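4. Procurement planning and budget

4.1 Scope of the purchase

The planning exercise covered one bimanual workstation for the teaching kitchen at Hutham, to be used for simple food handling: moving produce between cookware and plates, placing small containers, and clearing a counter. The site wanted to know what the full cost would be over the life of the equipment, and which parts of the purchase could be put off without holding up the work. We treated the arms, the end effectors, the control computer, the mounting and the simulation licence as separate budget lines, each with its own approval.

Two suppliers were asked to quote. Skokska offered a packaged system with both arms, a stand and a service contract. Dridotbridge quoted on the arms alone and left the end effectors open. The packaged offer was easier to compare against the available funding, but it fixed the type of gripper at the time of ordering. The second offer kept that choice open and moved more of the integration labour onto our own staff.

4.2 Using simulation ahead of the order

Most of the uncertainty in the budget came from the end effectors. A multi-fingered hand costs more to buy, takes longer to repair and needs more spare parts on the shelf than a simple gripper. Fitting one of each is a common compromise, although it means two sets of spares and two calibration procedures. Before committing to either arrangement we built the counter tasks in simulation and ran them with a mixed pair, a hand on the left arm and a gripper on the right. The layout used for the frying pan task is shown in Figure 3.
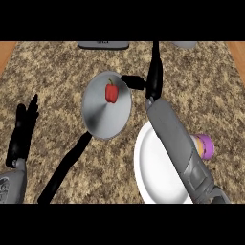
Figure 3. Simulated counter layout for the frying pan task, with the pepper in the pan and the mixed pair of end effectors.

We ran 598 trials across the full task set over the winter, finishing in August. A trial was logged as usable if the arms stayed clear of each other and of the counter for its whole length, whether or not the object ended up where it was meant to go. Of the usable trials, 220 were set aside for the reach study, in which the mounting height and the spacing between the arm bases were varied while the objects stayed put. The rest were used to compare end effectors.

The reach study had the more direct effect on the budget. It showed that the stand in the packaged offer placed the bases too close together for tasks where one forearm has to pass over a plate to get to the cookware. A wider stand was available as an option, at a price that had not been included in the original quote. We asked for a revised figure and carried it through the rest of the analysis. Had the problem come up after delivery, the change would have been charged as a site modification, with a second visit by the installer.

4.3 Recurring costs

Recurring costs were estimated for a planning life of 600 operating days. They were grouped under service, consumables, licences and staff time. Consumables were mostly fingertip pads and washable sleeves, and their cost was small next to the others. Staff time was the largest item and the hardest to defend on paper, as the site had no earlier installation to compare against. The estimate was prepared by Keisha Kowalczyk from maintenance logs kept on the older Haddadin bench, with an allowance for the extra cleaning required near food.

The simulation licence was first entered as a one-time cost and later moved to the recurring lines. We had expected to stop using it once the hardware arrived, but each new task added by the teaching staff would need checking for reach and collisions before it was tried on the counter. Cancelling the licence and buying it back later would cost more than keeping it.

4.4 Staged purchase

The plan submitted in September 2023 split the order into 2 stages. The first covers the arms, the wider stand, the control computer and one gripper, which is enough to begin single-arm work and staff training. The second covers the remaining end effector and its spares, and is released only after the first stage has passed acceptance testing on site – a condition the finance office asked for and we had no objection to. Prices for the second stage are not held by either supplier, so a contingency was added to that line. Freight and electrical work at the counter are paid from the building budget and do not appear in our totals.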